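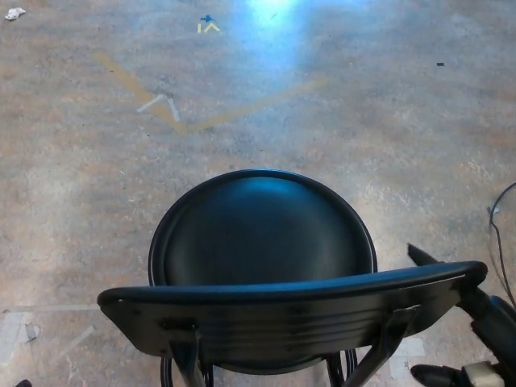 2021-12-14

Day two on the bikes, Feltitz to Saludano, and what a day!

I'd set the alarm for six and was awake well before it, lying there listening for rain on the motel roof. Not a drop. Kiri Fairweather (my partner in this and most other bad ideas) was already out in the car park in her thongs, pumping up her back tyre and chatting to a bloke towing a boat. He told her the road to Trarnance was flat. Remember that, it matters later.

Brekkie was two egg rolls each from the servo across the road, and I'm going to go ahead and say they were the best egg rolls of my life. Proper runny yolk, heaps of pepper, and a bun that had been on the grill long enough to get some colour. We ate them sitting on the kerb with our helmets on.

The first stretch out of Feltitz follows the old rail line, and I could ride it every morning and never get sick of it. Smooth gravel, gum trees leaning in over both sides, magpies that for once had no interest in my ears. We barely spoke for an hour. I was still stiff from yesterday and my left knee was clicking, but somewhere past the second bridge it all loosened up and I found I was grinning at fence posts.

Then the trail runs out and you join the road, and the road is not flat.

I don't know what boat man was thinking. I suppose if you've got a big diesel ute it's all flat. There are three climbs between the end of the trail and Trarnance, and the middle one just keeps going. You come around a bend thinking you've cracked it and there's another bend. I walked the last bit and I'm not ashamed. Kiri rode the lot, then lay down on the grass at the top with her arms out and wouldn't talk to me until I handed over the jelly snakes. The red ones too.

But the view! You can see right back down the valley to the silos at Feltitz, and ahead of you the whole plain opens up, yellow as anything this time of year. We came through by car in July once and it was all fog, so I had no idea any of this existed. I took far too many photos of it and my phone was complaining about its storage by lunch.

Lunch was in Trarnance, at Czerwiński's bakery on the main street. If you're ever within an hour's drive, go. I had a potato and cheese pastie and then, because I'd walked up a hill, a slice of poppy seed cake the size of a house brick. The woman behind the counter filled our bottles with ice without being asked and wanted to know where we'd started. When we told her, she said "On purpose?" and threw in a couple of jam biscuits.

After that it was 11 kilometres of downhill and tailwind. I can't describe how good it was. We were singing. Kiri did the whole first verse of something she swore was a real song and I joined in on a chorus I'd made up, and a paddock of cows came trotting along the fence to see what the racket was.

We rolled into Saludano mid-afternoon, sunburnt on exactly one side, and found our cabin down by the river. I had a swim in my riding gear, which counts as laundry. It's hanging off the verandah rail now, dripping on my shoes.

One puncture for the day (mine, glass, outside the pub), no falls and only one argument, about sunscreen. Tomorrow we cross the river on the punt and head north, and the map shows a swimming hole with a rope swing. Kiri's asleep already. I'm off to find out if the fish and chip shop is still open.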